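The Sunday I Finally Opened Up a Computer

I was the kind of person who apologized to my laptop. If it froze, I closed the lid very gently and made tea. So when my friend Rima Atallah told me she was signing me up for a beginners' desktop class at Pulham, the repair workshop out past the bus depot, I laughed and then realized she'd already paid the deposit.

The class runs 10 to 2 on a Sunday, with a break for sandwiches you bring yourself (I forgot mine, Rima shared, I owe her a falafel wrap). It's taught by Yara Khasawneh, who spent years looking after office machines at a shipping company called Lorkier and talks about dead power supplies the way my aunt talks about former neighbors. Fondly, but with a list of grievances.

First thing she did was make us all touch bare metal. Static, she said. Then she tipped an old office tower onto its side, and off came the panel in about the time it takes me to open a jar.

I'd expected it to be intimidating in there and it kind of was, but it was also weirdly friendly! So much of it is color coded. Blue plastic usually means "you're allowed to pull this," at least on the machines we had. Yara said that on an office tower, if you see a blue tab or a blue handle, somebody at the factory was thinking of you. I found that very moving for a piece of plastic.

The other thing I loved was that every part had a place to go once it came out. At home I take apart a lamp and the screws end up in a cereal bowl. At Pulham there's a holder with its own little pockets and slots, and you can see at a glance what you've taken out and what's still in the machine.

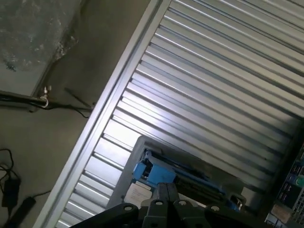
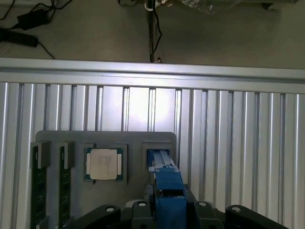
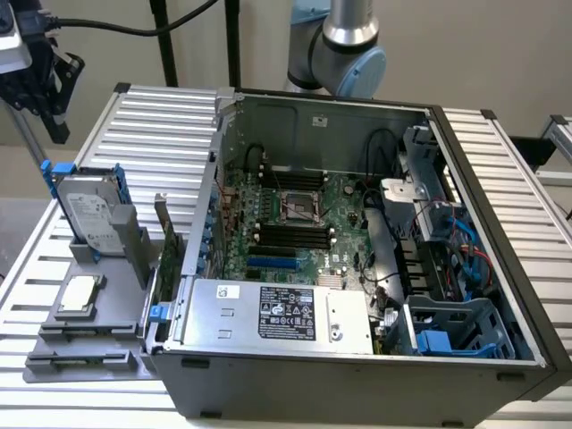 The last one has the opened tower on its side, with the hard drive in its blue bracket over on the tray.

The processor was what got me. I'd pictured the brain of a computer as something much grander, and it's a flat little square you could lose in a coat pocket. Yara let us lift one by its edges and told us the one rule she's strict about, which is that you never, ever touch the underside. I held my breath the whole time. Rima said I looked like I was defusing something.

Memory is much more satisfying. You press the clips, the stick pops up – and then going back in, there's a notch so it only fits one way. You have to push harder than feels polite. I kept stopping short and Yara kept saying "more," until it clicked and I yelped loud enough that the guy at the next bench dropped his screwdriver.

I did get the drive in wrong twice. The bracket slides in smoothly whether or not you've lined it up, and then the cable doesn't reach and you stand there blaming the cable.

The class costs 31 dollars, and you can bring your own machine if you ask first. I'm going back next month with the old tower from my hall closet, which has been holding up a box of Christmas lights for more than 4 years. Yara thinks it wants extra memory and a good dusting. Rima is coming too, and this time I'm bringing the sandwiches.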